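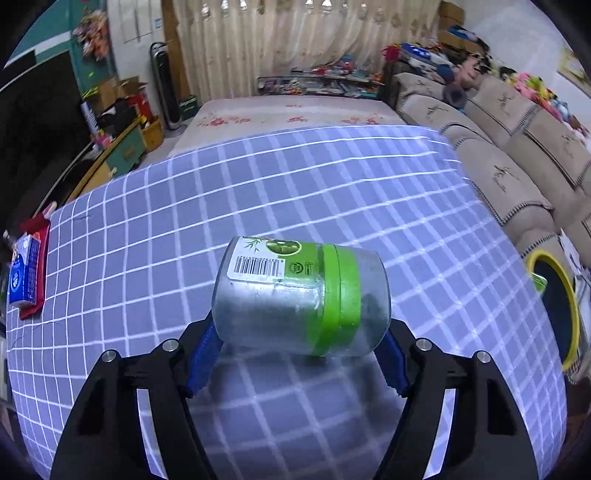
Gandikについて

ごあいさつ

Gandik(ガンディク)は、家庭で使う保存容器、食卓まわりの布製品、小物入れなどの日用品を企画し、販売する会社です。住まいの中で毎日手に取られる品を扱う者として、使いやすさと手入れのしやすさを第一に考え、長くお使いいただける商品をお届けすることを事業の柱としております。

当社は、食品や乾物を小分けにするためのふた付き容器の販売から始まりました。創業時に取り扱っていた商品はわずかに5点で、いずれも透明な容器に色の付いたねじぶたを組み合わせたものでした。中身が外から見えること、片手で持ち上げられる大きさであること、ふたの色で中身を分けられること。この考え方は、現在の商品にも引き継がれております。

現在の取扱品目は1,483点となり、容器のほか、テーブルクロス、ポーチ、収納用の仕切り、詰め替え用の小物などに広がりました。品目が増えた今日も、家庭の居間や台所で実際に使われる場面を基準として、商品の一つひとつを見直しております。

企業理念

「しまう場所まで、商品のうち。」

当社では、商品は使っている間だけでなく、しまわれている間もお客様の暮らしの一部であると考えております。食卓に出したままでも落ち着いて見えること、棚に戻したときに隣の物の邪魔をしないこと、空になった後も別の用途に回せること。これらを商品の企画書に必ず記載し、記載のないものは試作に進めない決まりとしております。

また、当社は日用品に過度な装飾を求めません。色は、見分けるために使います。格子柄の布は、洗濯と日常の使用を考えて柄の大きさと地色を決めます。ラベルには必要な事項を記し、商品を管理するための番号と、購入後にお客様が参照される事項とを、読み取りやすい位置に配します。

事業内容

当社の事業は、次の部門により構成されております。

容器事業部
透明または半透明の樹脂製容器、ねじぶた式の広口容器、携帯用の小型容器を企画しております。主力である「Brollier(ブロリエ)」シリーズは、乾物、茶葉、菓子、手芸用品など、少量ずつ分けて保管したい品のための容器です。ふたは容器とは別に単品でもお求めいただけます。ふたのみを紛失された場合、あるいは色を替えたい場合にご利用ください。

布製品事業部
テーブルクロス、ランチョンマット、巾着、ポーチを扱っております。テーブルクロスは居間の低い机から食卓まで対応する寸法をそろえ、格子柄を定番としております。定番の柄は原則として廃番とせず、買い替えの際にも同じ柄をお求めいただけるようにしております。

整理用品事業部
「Sturnby(スターンビー)」の名称で、引き出しの仕切り、卓上の小物入れ、充電用ケーブルのまとめ具などを販売しております。ティッシュの小袋、常備薬、筆記具といった、居間の机の上に集まりやすい品を収めることを目的とした商品群です。

相談事業
ご家庭および小規模な事業所を対象に、食卓まわりと居間の整理に関するご相談を承っております。ご相談は予約制で、午前10時から午後4時までの間にお受けします。収納用品のご購入は条件としておりません。

拠点

本社および商品企画室は、グリーンウッド(Greenwood)地区の事務棟にございます。同じ建物の1階には直営店「Gandik グリーンウッド店」を併設し、容器と布製品の現物をお手に取ってご確認いただけます。店内には居間を模した一角を設けており、テーブルクロスを掛けた机の上で、容器の大きさやふたの開け閉めをお試しいただくことができます。

出荷業務は、本社に隣接する倉庫にて行っております。倉庫では商品を大きさではなく用途別に保管しております。容器とふた、布とその付属品を近くに置くことにより、組み合わせ注文の取り違えを減らすことを目的としたものです。

商品ができるまで

一つの商品が店頭に並ぶまでには、企画、試作、試用、修正の各段階がございます。とりわけ試用には時間をかけ、試作品を社員の家庭およびご協力いただくモニターのご家庭で、3か月間お使いいただいております。

試用の際には、所定の記録用紙に次の事項を記入していただきます。

・置いた場所と、その場所に決めた理由
・ふたを開ける際の持ち方と、かかる力
・横に倒して置いたときの転がりやすさ
・洗った後の水切れと、乾くまでの時間
・ラベルをはがした跡の様子
・一緒に置かれていた物

最後の項目は、創業以来変えておりません。容器は単独で置かれることが少なく、ポーチや菓子の袋、文房具などと机の上で隣り合います。隣に何があるかによって、望ましい高さも、ふたの色も変わります。これまでに回収した記録用紙は3,423枚となり、企画室にて品目別に保管し、新商品の検討の際に参照しております。

過去には、この記録をもとに仕様を改めた例がございます。初期の広口容器は側面が完全な円筒形で、机の上に寝かせると転がるというご指摘を複数いただきました。後継品では側面の一部を平らに改めております。布製品では、畳みじわが残りやすいとのご意見を受け、出荷時の畳み方を四つ折りから巻きに変更いたしました。大判のものについては現在も折って出荷しており、梱包方法の見直しを続けております。

品質と表示について

容器類については、入荷ごとに抜き取り検査を行い、ふたのかみ合わせ、口の縁の仕上がり、ラベルの貼り位置を確認しております。布製品については、縫い目、糸の始末、柄のゆがみを検査項目としております。検査で不適合となったものは販売せず、縫製の練習用または展示の土台として社内で使用いたします。

ラベルの記載事項は、品名、材質、容量または寸法、使用上の注意、お問い合わせ先です。容器のラベルは、水に浸した後にはがせるものへ順次切り替えております。切り替え前の商品につきましては、ぬるま湯に浸した布をしばらく当ててからおはがしください。

環境への取り組み

空になった容器をすぐに手放さず、別の用途でお使いいただくことを、当社は推奨しております。直営店では、乾物の容器をボタン入れやクリップ入れとして使う方法など、お客様から寄せられた使い方を掲示しております。掲示は毎年3月と9月に入れ替えます。

破損した容器およびふたは、直営店にて回収しております。回収の際は、中を洗い、ラベルをはがした状態でお持ちください。他社の製品は、申し訳ございませんがお受けできません。

地域との関わり

グリーンウッド地区の学校および学童施設に対し、机の上の整理を題材とした出張教室を行っております。教室では、児童が自分の机に置いている物をいったん布の上に並べ、毎日使う物、週に一度使う物、しばらく使っていない物に分けたうえで、戻す場所を自分で決めます。所要時間は90分で、参加費は頂戴しておりません。容器と布は当社が用意いたします。

お申し込みは学校または施設の単位でお受けしております。年度初めは申し込みが重なりますので、秋以降の開催をご希望の場合も、6月までにご連絡くださいますようお願い申し上げます。

採用について

商品企画、検査、出荷、店舗の各職種で、随時募集を行っております。経験の有無は問いませんが、選考の際に、ご自宅で長く使っておられる日用品を一つお持ちいただき、その使い方についてお話を伺います。高価な品や珍しい品である必要はございません。

会社概要

社名 Gandik(ガンディク)
事業内容 家庭用保存容器、布製品、整理用品の企画および販売、整理に関する相談業務
主な商品名 Brollier、Sturnby
取扱品目数 1,483点
本社 グリーンウッド地区
直営店 Gandik グリーンウッド店(本社1階)
店舗営業時間 午前10時から午後6時まで

お問い合わせ

商品の使い方、ふたの単品購入、出張教室に関するお問い合わせは、お問い合わせフォームまたは直営店の窓口にて承ります。ふたをお求めの際は、容器のラベルに記載された品番をお知らせください。ラベルをすでにはがされている場合は、容器の口の直径と高さをお測りのうえご連絡いただければ、担当者が該当する品をお調べいたします。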